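Dikden Open Day

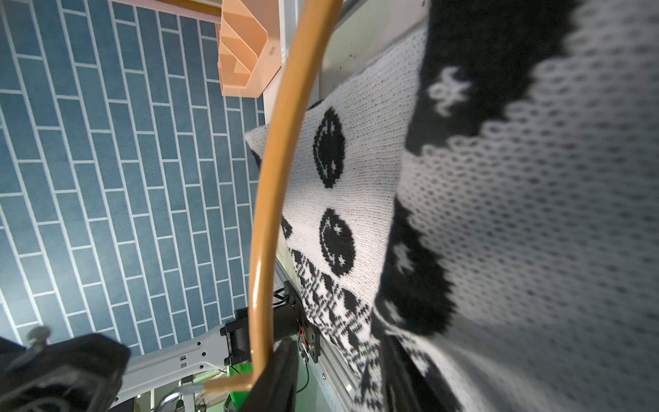

The Dikden Open Day is a yearly event at which the Dikden robotics workshop lets the public in to watch its household-handling robots have a go at ordinary domestic stuff: cushions, blankets, cups, the things that end up on the floor. I've been to it more than once and I've been the main person adding to this article, so if it reads like somebody telling you about their favourite day out, well, that's more or less what it is.

Background

Dikden began as a shared shed for people who liked building things, and the robots came later. The first open days were held in April and were really just a sausage sizzle with the roller door up. You wandered in, somebody showed you a motor, you wandered out again with tomato sauce on your sleeve. The move to the middle of the year came when the workshop took over the unit next door, which had heating (a big drawcard if you've ever stood on that concrete in winter).

The demonstration program in its present shape goes back to the open day of 28/07/2022, the first one to have a proper timetable, and also the first one I went to. I'd only meant to stay for half an hour. I got home after dark.

The demonstrations

There are 3 demonstration bays, and each has its own name. Rirker is the soft goods bay and easily the most popular. Ó Briain is the kitchen bay, where it's mostly cups and plastic bowls, and Jisus is the one at the back where visitors get to drive. People always ask where the names come from, and I've heard a different story every time, so I've left that out of the article until someone can find a source.

Soft goods are hard work for a robot. A box keeps its shape when you grab it, and a mug has a handle in the same spot every time, but a cushion squashes and slides and folds in on itself, and every go at it is a bit different. Knitted covers add their own troubles - a gripper finger can snag in a loose stitch, and a busy pattern can make it tricky for a vision system to work out where one piece of fabric stops and the next one starts. The black and white cushion in the photo at the top is a good one for that, with two big black circles on its face, a border full of tiny shapes, and a second bit of black and white knitting right up close with little white stars on it. I have trouble telling where things begin in a pile like that myself!

The view up there is from the small camera mounted down near the gripper. At the open day the same sort of view goes up on a big screen beside Rirker, and I reckon it's the best part of the whole show. From behind the rope you see an arm leaning over some cushions and it all looks quite calm. On the screen everything is enormous and tipped over on an angle, with bits of bracket and cable poking in from the bottom, and you suddenly get why the job takes so long. Kids love it. They sit on the floor in front of the screen and yell directions.

A standard Rirker session lasts 32 minutes. The presenter starts with a quick talk, then there's a pick-up from a flat surface, then a pick-up from a pile, then questions. The pile is where it gets exciting. On my first visit the robot went for the same cushion 5 times before it got a decent hold, and the cheer when it finally lifted was bigger than anything I've heard at the local footy. The presenters don't hide the misses, which I like a lot. They'll stop and talk about what went wrong, and sometimes move a cushion a smidge and let you guess whether that will help.

Ó Briain sessions are shorter and quieter. I'll admit I know less about this bay than the others and would be glad if a regular could fill this section out.

Driving sessions

Jisus is run on a sign-up sheet by the front door, and it fills up quickly, so go there first. You get 2 attempts at putting an object into a tub, with a staff member standing next to you holding the stop button. It's much harder than it looks. Your hands want to do everything at once and the arm won't be rushed. My own record is one beanbag, and I'm still pleased about it.

Younger kids can drive if a grown-up stands with them. Closed shoes are required in this bay, and they do check, so leave the thongs at home.

Visiting

Entry is free, with a donation tin near the urn. Parking on the street is hopeless by mid-morning, and most regulars leave the car by the oval and walk through. The main doors are step-free, but the path round the side to the toilets is gravel and pretty lumpy with a pram. It can get loud when the compressor kicks in. Earmuffs in small sizes are kept at the front desk and you only need to ask.

Photos are allowed from behind the rope. Flash isn't, as it upsets the cameras on the robots.

Reception

The open day is well liked locally, though there's a long-running grumble about the queue for Rirker, which has stretched nearly 32 metres along the fence in a busy year. Some visitors have also said they expected something faster and flashier. Fair enough, I suppose, but I think the slowness is half the charm - you've got time to see the fingers close, see the fabric bunch up, and have a natter with the stranger next to you about whether it's going to drop.

See also

Soft object handling
Robot grippers
Wrist-mounted cameras
Community workshops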